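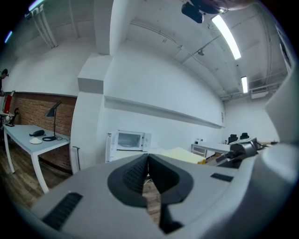

Mehwish Lodhi would like people to stop asking her when the robot will come. She has heard the question at almost every open evening in the Crabtree building, and her reply is always that the recordings must come first, and that they take much more time than visitors expect. A person has to do the same small household job again and again, she said, and do it well each time, before there is something worth giving to the learning system.

The recordings belong to Prorkudach, a project of the Grimport company Isteck, which in July 2026 finished its first full round of household examples. The round contains 558 accepted recordings. Most of them show very ordinary work: opening and closing doors and lids, moving light objects from one surface to another, putting clothes into a machine and taking them out.

No robot took part in this round. The people who make the examples hold a gripper in each hand and do the job with the grippers instead of with their fingers. Cameras record what the grippers meet, and the printed codes on the cubes fixed to them help the software to find the position of each hand. Later the recordings are cut, checked and given a short written label, and only after this they go into the training set.

## Slow hands, short jobs

Soudabeh Ghasemi plans the sessions. She told this newspaper that the first attempts in the spring were too ambitious. The team wanted one long recording in which a person did a whole wash from beginning to end. When something went wrong near the end, the whole recording had to be thrown away, and the person became tired and nervous.

Now the work is divided into short jobs, and each has its own sheet with a starting position and a finishing position. For the laundry part the sheet asks the person to:

- stand close to the machine and hold both grippers above it for a moment before starting;
- use the two grippers together when a piece of cloth is large, and one of them when it is small;
- let go only when the cloth is fully over the opening;
- finish with both grippers clear of the machine.

The moment of waiting at the start was added at the wish of Michalis Giannakopoulos, who prepares the recordings for training. Without it, he explained, the software does not always know which movement belongs to the job and which one belongs to a person coming into position. He also asks for a change of object after every 10 recordings. If the same towel is used all day, the system learns that towel very well and has difficulty with a shirt.

Cloth is considered the most difficult material in the programme. A cup keeps its form when it is lifted. A sleeve falls in a different way every time, it can hide the opening of the machine, and it can turn itself around the gripper. Forough Shahbazi, who has made more recordings than anybody else in the group, said that she had to forget how she does her laundry at home. At home she takes as much as her arms can carry and pushes it in. With the grippers she must choose a point on the cloth, close on it, lift and look.

"In the first week I was angry with every sock," she said. "Now I see where I must take it. But my shoulders still know in the evening that I was at work."
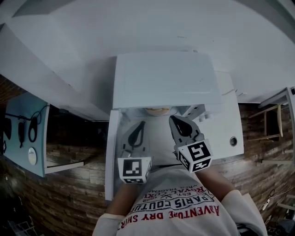

## Which recordings are refused

Not every recording is kept. Mr Giannakopoulos watches each one at normal speed and then once more at half speed. He refuses it if the codes on the cubes are covered for too long, if the person touches the object with a hand, or if the label does not agree with what was done. A dropped piece of clothing is no reason for refusal, provided that the person picks it up again with the grippers. According to him these recordings are among the most useful, and he regrets that in the first weeks many of them were deleted by mistake.

There was some disagreement about this point. Mitra Golestani, responsible at Isteck for the budget of the project, had asked for clean examples only, as the checking of a recording with a mistake and a correction takes longer and so costs more. After a small comparison in the spring she accepted the other opinion. The group trained the system twice, one time with the corrections and one time without them. In the second case the test arm of the company, which stands in another building, continued its movement with an empty gripper after it had lost the cloth. In the first case it went back for the cloth in many of the trials, although by far not in all.

Ms Golestani said that the result was enough to change the instructions. She added that she would not call it a proof, and that she would like to see it repeated with other rooms and other machines.

The rooms are a question of their own. A system that has seen only one kitchen or one laundry corner may depend on things which have nothing to do with the job, for example the colour of a wall or the place of a lamp. For this reason Ms Ghasemi wants to move the sessions. She has asked several households and small businesses in Grimport if the group may come for one day with the grippers and the cameras. Two have agreed until now, a guest house and a family with a ground-floor flat. Both were promised that they can see the recordings before these are used, and that they can ask for any of them to be deleted.

Some residents have written to the company with doubts. One letter asked if the recordings could show post, medicine or family photographs lying in a room. Isteck answered that the rooms are checked together with the owner before a session and that faces are made unrecognisable. The letter writer has replied that she would prefer to have this in the written agreement, and the company has said that it will be added.

## Next round in September

The second round starts in September. The laundry jobs will continue, with bed sheets as the new material, and the kitchen jobs will be extended with the opening of jars. Ms Shahbazi will train the new people, and each of them will practise for two days before the first recording that counts.

The company is looking for people who can come for half a day at a time. Experience with technology is not necessary. Applicants should be able to stand for longer periods and to hold their arms in front of the body without pain, and Ms Ghasemi recommends a pause after every sheet of jobs. The work is paid by the hour and does not depend on how many recordings are accepted. This was changed in the spring, when it was noticed that people who were paid for each recording began to hurry.

Those interested can leave their name at the entrance of the Crabtree building or bring a short letter to the next open evening. Ms Lodhi will again be there to answer questions.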